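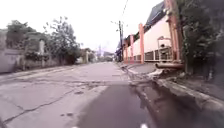
Skisulia Newsletter Group
Minutes of the meeting held 28/06/2023, upstairs at the Rees

Present: Nerys Voyle (chair), Dewanti Liew (minutes), both of the Kettles, Owen, Marged, and Alun until the item on Alun.

1. Last minutes
Agreed as a true record, except that Owen did not "storm out" in March. He left briskly. Corrected.

2. The summer issue
2688 copies came back from the printer. Everyone thought the cover very handsome. The inside was thought handsome too until Marged reached the recipe page, where the plum chutney now asks for two pounds of plugs. Owen proofread this page and said that most people would work it out. Marged said that her name was on it. A correction will go in the autumn issue, in a box, with a border. Marged would like to approve the border.

The crossword has been printed with last issue's clues and this issue's grid. Mrs Kettle has finished it anyway.

3. Delivery rounds
The rounds were last drawn up when there were more of us with better knees. Nerys had prepared a new list, which was passed round and came back with a good deal of pencil on it.
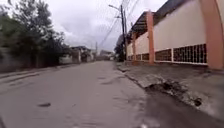
Mr Kettle asked if the long round could be split between two people, as he does it alone with a shopping trolley and finds the second half dispiriting. Owen offered to take the far end provided he could start after lunch. There was some talk about which side to walk on. Mr Kettle favours the pavement, but the kerb has crumbled into a jagged hollow at one point and he doesn't care to take the trolley down off it there. Owen said he would use the road. Nerys asked that it be minuted that she had advised nothing either way.

Agreed: the long round to be split. Mr Kettle keeps the trolley.

4. Letters to the editor
Five received. Two were about the crossword. One was a long and friendly letter about herons which did not seem to want anything, and will be printed in full. One asked us to stop delivering, and gave no address. The fifth was from Alun, under another name, praising Alun's nature column.

5. Alun's nature column
Alun said he would rather not be present and went down to the bar. The column was meant to be 300 words. The summer one ran to two pages and got as far as early April.
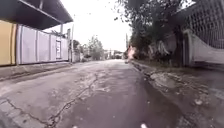
Marged felt it could be cut by removing the parts about Alun's boots. Mrs Kettle likes the boots. After discussion it was agreed that the column should stay, that it should fit on one page, and that Nerys would tell him. Nerys asked who had agreed that last part. Carried.

6. Advertising
Divov Blinds will renew their half page. Vetau Dog Grooming would like a full page at the half page price and have sent a photograph of a spaniel in support of this. It is a very good spaniel. Dewanti to write back and offer the half page, with the spaniel.

7. Autumn issue
Copy to Dewanti by the end of August. Owen asked if that meant the actual end. It does not.
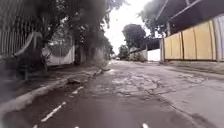 Broken-up patching across the road, white dashes to the left.

8. Any other business
The stapler is missing again. Mr Kettle has a stapler which he says is his own. Marged will bring labels next time.

Alun returned during this item and asked how it had gone. Nerys said there would be a chat.

Next meeting: same room, unless the darts people have it.

Actions
Nerys: speak to Alun.
Dewanti: Vetau advert, spaniel.
Owen: far end of the long round. Not to proofread recipes.
Marged: border, labels.
All: look for the stapler.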